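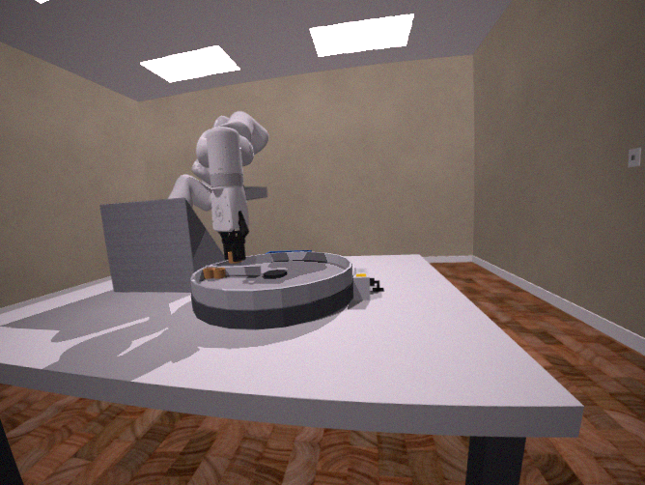 I've been putting off writing this up until I had a full week with the Wonamine cell kit, and now that I have, I can say the setup is a lot less scary than the manual makes it look. If you've never used it, Wonamine is a simulation package from Indevia that lets you build a robot workcell on your computer and try out your pick and place routine before you spend any money on metal. You get an arm, a gripper, a pile of stock parts and a room to put them in. I'll be working with my tub layout, where the arm has to reach down to the rim of a round gray container and deal with small orange-brown pieces that sit right up against the wall. That's a nasty spot for a gripper, and it's a good test of whether a kit like this is worth your time.

## What you need

- The Wonamine base package (I paid $300 for the hobby license)
- The Sleiman parts pack, which adds the containers and small cylinders
- A computer with a decent graphics card
- A mouse with a wheel – please don't try this on a trackpad, I did and I regret it

The parts pack is sold separately, which annoyed me a little. You can model your own container if you'd like to save the money, but I burned a whole evening on mine and the walls kept letting parts fall through.

## Step 1: Start a new room

Open Wonamine and pick **New > Room > Table**. You'll get walls, a floor, ceiling lights and a big table. I left the wood parquet floor and the beige walls alone. You can change them all you want later and it makes no difference to the arm.

Go to **Room settings** and check the units before you do anything else. Mine opened in inches, and the parts pack is in millimeters, so my first container came in big enough to park a car in!

## Step 2: Place the arm

Drag the arm from the library onto the table. It snaps to the surface, so let it. Then open the **Reach** panel and turn on the overlay, and you'll get a colored bubble around the arm that tells you where it can comfortably work.

Keep your container well inside that bubble. I like to have the forearm hanging close to straight down when the gripper is at the parts, and if you find the arm is stretched way out to get there, move the container closer now. You'll thank yourself in Step 5.

## Step 3: Add the container and the parts

1. Drop in the round container and lock it (right click, **Lock to table**). If you skip this, the first bump sends it skating.
2. Add your cylinders. Put them just above the container floor and let them settle.
3. Hit **Run** for a second or two, then **Pause**, then **Save as start state**.

Get in close with the zoom and look at how the container is built. The wall is made of flat facets, so what looks like a smooth curve from across the room is really a bunch of short straight panels. For most jobs you won't care. For parts near the wall you will, as a cylinder can settle flat against a panel or rock a bit where two of them meet. There's a **Wall segments** slider under the container's properties. I ended up at 100, and past that my computer got grumpy and I couldn't see any improvement.

## Step 4: Set up the gripper

Click the gripper and open **Fingers**. The three settings I changed were:

| Setting | Default | Mine |
|---|---|---|
| Open width (mm) | 60 | 18 |
| Closing speed | Fast | Slow |
| Contact check | Off | On |

The open width matters most. If your parts stand side by side, a wide-open gripper is going to knock the neighbor over on the way in. Narrow it down until there's just enough room to clear the piece you want. Contact check makes the fingers stop when they touch something, and I have no idea why it ships turned off.

## Step 5: Teach the moves

Now for the fun part. You need four points: a safe point high over the container, an approach point straight above the part, the grab point, and a lift point. Jog the arm to each one and press **Add point**.

For anything near the rim, come in from above and keep the last stretch vertical. My early tries came in at a slant from the middle of the container and the fingers clipped the wall every time. Setting the last move to **Linear** fixed it (the default is **Joint**, which takes a swoopy path that looks great and hits things).

Run it at low speed first and keep a hand near the space bar, which pauses everything.

## Step 6: Save and export

Save the room, then go to **Export > Program**. I send mine to the Fellmont controller format. The export gives you a text file and a list of warnings. Read the warnings! One of mine said a joint was near its limit at the lift point, and I'd never have spotted it by eye.

## Would I buy it again?

Yeah, I would. The library is good, the arm behaves, and the Reach overlay is the nicest I've used at this price. My gripes are the parts pack costing extra and the undo button, which forgets everything once you press Run. Save often – I lost my points twice before that sank in.

I'm still on the July release, so if your menus are in different places, that's probably why. Next up I want to get the arm sorting pieces by size, and I'll post the room file once it stops dropping the small ones.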